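The day the pusher pushed the table

I have been promising this post for ages, mostly to Fouzia Swati, who was in the room when it happened and has been telling her own version to everybody since. Hers has a much louder bang in it. So, my turn!

If you are new to the blog, I spend my spare evenings and quite a few of my working ones on tabletop pushing. The idea is lovely in its simplicity. You give a robot arm a plain rod in place of fingers, you put some coloured blocks on a board, and you ask it to slide them about: red star next to blue cube, green cylinder to the corner, that sort of thing. No grasping, no lifting. The arm only ever has to move a stick sideways at one fixed height, and yet the things it has to learn about friction and corners and blocks that spin away when you catch them off-centre are endless. I could watch it all day, and some days I have.

Our arm is called Gerora. The program that drives it is called Cheema, which started as a little script of Irfan Memon's and has grown a great many limbs. Cheema decides where the tip should go next, and underneath it sits a much smaller, much duller piece of code that we call the fence. The fence says how low the tip may go, how far left, how far right, how close to the back. Cheema can ask for whatever it likes and the fence trims the request. Remember the fence, it's the villain.

What happened

We'd had a good run. Gerora had been working through a list of 2000 pushes and had got well over halfway with only the usual silliness, like nudging a block into a corner and then going round and round trying to get behind it. Fouzia was at the desk looking at the plots. I was making a label for a drawer, if you want the full glamour of it.

Then there was a noise. Fouzia says bang. I say it was more of a groan, a long wooden creak, followed by a clack when the arm tripped its own protective stop and locked. The rod had gone down where it should have stayed level, met the board, and kept trying to go down while Cheema carried on asking for a sideways move. It dragged itself along with all that force going into the wood until the joints decided they'd had enough. One star-shaped block shot off the side and we found it under the radiator two days later.

I pressed the emergency stop anyway, after the arm had already stopped. I would do the same again. When you don't know why a machine has done something, you want the big red button down before your hands go anywhere near it, whatever the status light is telling you.

Damage: one scraped rod tip, one long dent in the old board, one bent washer. People: none hurt, both of us well outside the reach. I was pleased about that and then a bit less pleased when I worked out that, with my label, I'd been leaning over the far side of the same table not long before.

What we thought it was

My first guess was the rod. It's held by a clamping ring, and I was sure it had crept down a little with every push until it was long enough to touch. It made a great story. I measured it against my notes and it hadn't moved at all, so that was an hour gone.

Irfan's first guess was Cheema, because he wrote it and he's a pessimist about his own work. He replayed the log and the requests were perfectly sensible. Every one of them asked for the same height.

Fouzia's guess was the board, and she was the one who got there. Earlier that week we had swapped to a thicker board. We'd measured the new surface, typed it in, checked the rod cleared it, and thought no more about it. But we had typed it into Cheema's settings. The fence keeps its own copy of the height in a separate file, and that file still had the old, lower board in it.

On its own that wouldn't have done anything, as Cheema was asking for the right height. What tipped it over was a restart. The arm's controller had dropped its connection for a moment (a network switch called Rerkel, which we have since retired to a shelf) and when it came back, it did what it had always been told to do after a dropout: go to the lowest safe height and wait there. Lowest safe height according to the fence. Which was inside the new board.

I find this sort of fault completely fascinating. Each piece did its job. The safety bit was the bit that caused the crash, and it had been sitting there ready to do it from the moment we tightened the last screw.
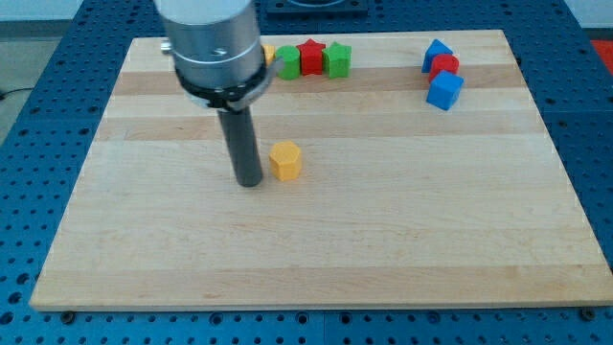
Last updated: February 15, 2024

The rod tip sits just clear of the wood there, with a bit of shadow under it, and that small gap is what all of this is about. Get it too big and the rod rides up over the edges of the blocks when they tip. Get it too small and any tiny error in the height ends with a groan and a clack. The board's front edge is held down by screws into the perforated table, so when the rod does press on it the board has nowhere to go, and everything has to be absorbed by the arm.

Blocks, incidentally, don't care. The yellow hexagon out in the open is my favourite for testing because it has plenty of flat faces to push on and you can see straight away if the contact is off-centre. The stars are the nasty ones. The points catch the rod and they turn when you least want it. If you're setting something like this up, put the stars in last.

What we changed

There is now one file with the board height in it, and everything reads from that. It sounds so obvious written down. Irfan did it in an afternoon and then spent much longer hunting for other numbers that lived in two places. He found 5, including the back limit, where the two copies disagreed by enough to make me go and put the kettle on.

After a dropout the arm no longer goes anywhere. It holds still where it is, and it waits for a person to look at it and press a key. We lose a bit of running time to this. I really don't mind. If it stops in the middle of the night it can stay stopped until breakfast.

We've also added a check at the start of every session, which Fouzia named Omodero for reasons she won't share. With the board bare, the arm comes down very slowly at several spots with its force limit turned right down, feels for the wood, and compares what it finds with the number in the file. If they don't match, it refuses to run. The check takes 65 seconds and it has already caught us out once, when I'd put the board back on with a bit of grit under one side. I was so delighted that I made it do it again.

And the force limit itself has come down for ordinary running. We'd set it high back when we were trying heavier blocks and had simply left it there. Pushing little wooden shapes needs hardly anything. With the lower limit, a repeat of the same mistake ought to end in a polite stop. We did try this on purpose, with a slab of foam in place of the board and both of us standing back with the button in hand, and it stopped so gently that I had to check the screen to be sure it had.

The last change is to us. Hands, labels, mugs and elbows stay away from that table while the arm is powered, including when it's paused. There's tape on the floor. I've been told off twice.

How it's going

Brilliantly, I'm happy to say. We've done more than 3000 pushes since the fix without the rod touching the wood once outside of the check. The scraped tip polished up fine and is back in service. I kept the dented board, and it's now a very good place to stand a soldering iron.

A few people have asked for the check code. It's messy and it's full of things that only make sense for our arm, but Irfan is tidying it and hopes to have something shareable by April. If you have a pushing setup of your own, do go and look at what yours does after it loses its connection. Unplug the network cable with a hand on the stop button and plenty of clearance under the tool, and watch where it goes. I'd love to hear what you find, so leave a comment or write to me through the contact page.

Next post will be about the stars, and why Cheema keeps trying to push them by the wrong point. I have a theory. Fouzia has a different one.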